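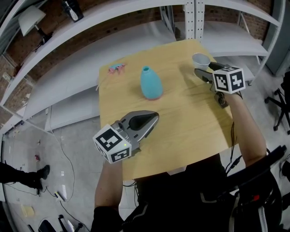

Figure 3. Tabletop task with the hand-held kit. The right gripper reaches toward a paper cup; the left points at the vase. Both carry marker cubes.

4.2 Hand-held capture with the Droken kit

The Droken kit is sold on the promise that anyone can record two-handed demonstrations after a few minutes of practice, with no robot in the room. We bought one set at list price and had no contact with the maker apart from a support ticket, which was answered. The claim we wanted to test is narrow: that demonstrations recorded this way are good enough to train a policy without further cleaning.

Figure 3 shows a typical layout. The operator holds one gripper in each hand and wears the harness, and the pose of each gripper is tracked from the black-and-white patterns on its cube. Objects were placed on a bare wooden table and moved between trials. We kept the tasks simple on purpose – if the kit struggles with a cup and a vase, there is little point in asking it to fold shirts.

Fourteen operators recorded 603 demonstrations. Of these, 134 were rejected by the vendor's own software, nearly all for lost tracking on one side. The brochure does not mention a rejection rate, and we could not find one in the manual. When asked, support advised us to "move more naturally," which we were unable to turn into a protocol.

We then drew 50 of the accepted recordings at random and checked them by hand. Luuk Van der Linden and Mereana Ruddock scored them separately and settled disagreements afterward. Their main complaint was with the moment of closing. In many recordings the logged jaw width lagged behind the video, so that the cup was already off the table while the log still had the gripper open. A policy trained on such data may learn to lift before it grasps. Whether it does in practice depends on the model, and we make no general claim.

The tracking itself was better than we expected when the cubes faced the cameras. It got worse when the operator's hands crossed or when one forearm passed over the other cube. The Sturberg kit (Section 4.1) has the same weakness but flags the affected stretch, so it can be trimmed. Droken throws out the whole recording.

Comfort is harder to judge. Operators who had used the McAlister gloves found the grippers easier on the fingers and the cables more of a nuisance. We did not measure fatigue, and sessions were short, so the vendor's "all-day" wording remains untested.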